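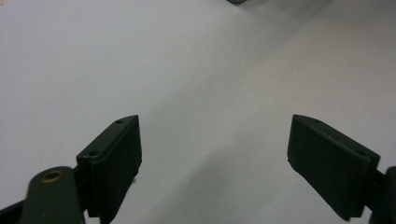 Reviewed by Tatiana Beneš | February

Peton label maker, two months in. Short version: good, loud. Paid 76 dollars, and the tape is extra, grr.

Printed 194 labels so far. Spices, cables, the fuse box. Only 2 jams, both my falt. Batteries last ok.

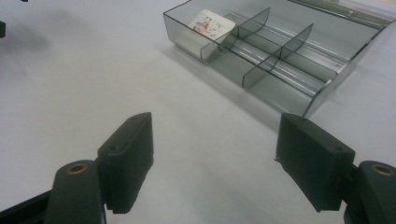

Small type is the weak spot. Fine on a jar lid, fuzzy on anything narrow. On a see-through tray with compartments, like the smoky gray one, go with white tape, the clear stuff dissapears. Cutter still sharp. Would buy again.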